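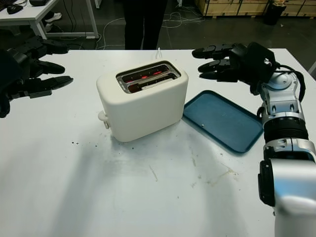

Figure 2. The toaster task under remote control, with the slots glowing and both hands open over the table.

4.2 What the operator's hands leave out

The case for teaching by remote control is usually made in one sentence: the person supplies the skill, the robot supplies the body, and the recording holds both. We set out to use that case and ended up doubting a good part of it. This section explains why, using the toaster task of Figure 2, which is the simplest task in our set and the one we expected to cause the least trouble.

The task was written down in plain terms. A slice of bread is to be put into the toaster, the lever pressed, and the toast moved to the tray. The tray lies to the right of the toaster and was deliberately left at a slight angle, so that a policy could not get by on a fixed placing motion. Operators wore tracked gloves and watched the table through the head camera. Two operators, M. Nedelcu and T. Nasution, recorded all of the demonstrations. Both had used the Ekby glove interface before, and neither needed coaching on the task itself. A person learning the gloves for the first time would have given us worse data and, we suspect, a more truthful picture of what the method costs.

Our first doubt concerns contact. The glove interface sends finger positions to the robot and sends nothing back. The operator sees the hand close and guesses at the rest. With a stiff object this is a small loss. With bread it is a large one, and with a lever it is larger still. The lever is small and sits near the base of the toaster, on the left, where the left hand has to come down beside the body of the toaster without pushing it. Nedelcu solved this by lowering the whole forearm with the fingers held stiff. Nasution hooked one finger over the lever and pulled. Both ways work. Put together in one training set, they teach the policy a motion halfway between the two, and halfway between the two is a finger that slides off the lever. Papers on the subject like to call this "diversity." We think the word is being asked to do too much.

Our second doubt is about waiting. Once the lever is down there is nothing for the hands to do, and the operators had been told only to keep them clear of the toaster. Figure 2 shows the kind of pose that results: the right hand held over the back of the table with its fingers toward the toaster, the left hovering on the other side. People do not hold still in that pose. They drift, rest an elbow, and look away and back again, and the gloves record all of it. A policy trained on the full recordings learned to drift as well. In 2 of our 6 test runs on the mixed set it began to reach for the slots while the elements were on. We stopped both runs by hand. Cutting the waiting periods out made things worse in a different way, as the policy then had no example of doing nothing and went from the lever straight to the grasp.

It may be objected that this is a matter of labeling, and that a marker for "wait" would fix it. We tried one. Operators pressed a foot pedal when the wait began and again when it ended. The pedal presses came late, and they came late by different amounts for the two operators, so the marker carried its own error into the data. We do not say that the problem cannot be solved. We say that solving it takes work that is left out when demonstrations are described as cheap.

For comparison we also recorded the task by hand guiding, with the arms set to move freely and a person standing at the robot and pushing them through the motion. Hand guiding gave cleaner contact with the lever. The person could feel resistance through the arm and stopped pushing when the lever did. Against that, one person cannot guide two arms and twelve-odd finger joints together, so the hands had to be opened and closed by a second person on a keypad, and the timing of the grasp suffered. It also put a human body in the camera view for most of each recording. Policies trained on those views did poorly once the body was gone. The Uvenholm report makes hand guiding look better than this, but its tasks use a single gripper, and we see no reason to expect its results to carry over to a pair of multi-fingered hands.

We also tried the Karamanlidis filter, which drops demonstrations that differ too much from the average path. It helped on the lever, mainly by throwing away most of Nasution's recordings. It did not help on the transfer to the tray, where the spread between recordings is what lets the policy cope with a turned tray. A filter that cannot tell useful spread from harmful spread is in effect a vote for whichever operator recorded more. On our data that was Nedelcu, and the filtered policy moves very much like him – including a small lift of the right wrist before each grasp that serves no purpose we could find.

One further point concerns the table. We did not clean it between recordings. Crumbs and scuffs can be seen in front of the toaster in Figure 2, and we left them alone on the view that a kitchen would be no tidier. We cannot say whether this made the policy more robust, and we would be wary of anyone who claimed to know from a set of this size. The same goes for the background, which in our laboratory includes cables on the floor and, at times, people standing behind the table. We ran 4 extra trials with a plain screen behind the table, and the results were too uneven to report as a finding in either direction.

What we can support is narrower than what we hoped to write. Remote control gave us recordings of a person finishing the task through the robot. It did not give us a clear record of how hard the lever was pressed or why the operator waited, and the policy needed both. The Jindmont group has proposed adding fingertip sensors and playing their signal to the operator as sound. We have not tested this. Section 5 turns to the transfer step alone, with the toaster unplugged and the bread already in the hand.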